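4 Planning and budgeting for a hand

This section covers what to settle before an order is placed for a multi-finger hand and the parts that go with it. Mounting and first power-up are in section 5. Complete the steps in order. The figures entered at step 3 are needed again at step 7.

4.1 Before you start

You will need:
The load chart for the arm
A drawing of the bench or cell, with heights
The parts list for the items to be handled
The Brotden price sheet, current issue

Note: The price sheet is reissued each July. Quotations made from an older sheet are not honoured once the new one is out.

4.2 Working out what to buy

1. List every item the hand must pick up. Enter the smallest width, the largest width and the weight. Include packaging if the item will be handled in it.

2. Mark the items that a two-jaw gripper could hold. If all of them are marked, stop and read section 3. A multi-finger hand costs more to buy and more to keep running, and brings no gain on plain boxes or blocks.

3. Add up the load at the wrist: hand, adapter plate, wrist camera, cable and the heaviest item. Compare the total with the arm's rated load at full reach, and keep a margin for fast moves.

Caution: The rated load on the front page of most arm data sheets is given close to the base. Use the chart. An arm that is overloaded at full reach may stop under fault and drop the item.

4. Check the clearance above the bench. Measure from the work surface to the wrist flange with the fingers fully straight. Fingers differ in length and do not all reach the surface together, so take the measurement from the longest.

5. Choose the fingertip pads. Standard pads suit dry, clean parts. Soft pads hold smooth parts better but wear sooner. Pads are ordered by the set and sets must not be mixed on one hand.

6. Decide where the wrist camera will sit. On the Dovodmont bracket there are 2 positions, inboard and outboard. Inboard gives the closer view of the fingertips, but the palm cover takes up part of the picture. Outboard needs a longer cable, order code 1947.

Note: Bright white work surfaces tend to wash out in the camera view. If the bench top is gloss white, allow for a matt mat or a dimmable lamp in the budget. Either is cheap at this stage and awkward to add once the cell has been signed off.

4.3 Setting the budget

7. Enter the load and clearance figures on the planning form, then fill in the cost lines:

Hand and adapter plate
Wrist camera, bracket and cable
Fingertip pads, first set and one spare set
Control box and emergency stop
Bench changes
Fitting and training
Service, first year

8. Add the spares kit, order code 1253. It contains finger hinges, screws and one palm cover. Lead time on the kit is over 19 working days, so order it with the hand.

9. Allow time for staff as well as money. Teaching a new grasp takes an experienced operator most of a morning, and each new item on the list from step 1 will normally need its own.

Caution: Do not leave out the service line to bring the total down. Hinge wear is not covered by the warranty unless the first-year service has been booked.

10. Send the form to the applications desk at Brosunley. Lok-yiu Fu checks load and clearance; Crisóforo Sandoval checks the cost lines and returns the quotation.

4.4 Hire before purchase

A hand may be hired for trials — adapter plate included — and part of the hire charge is taken off the price if an order follows. Pads are charged separately. Before the trial ends, run every item on the list, including the awkward ones, and keep the camera recordings. They are the best evidence when finger length or pad type is in dispute.

If the trial hand is returned with damaged fingertips, only the pads are charged, provided the hinges still move freely by hand with the power off. 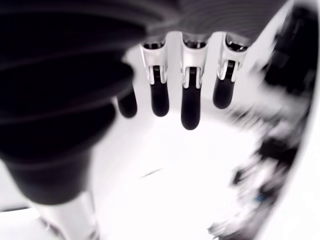
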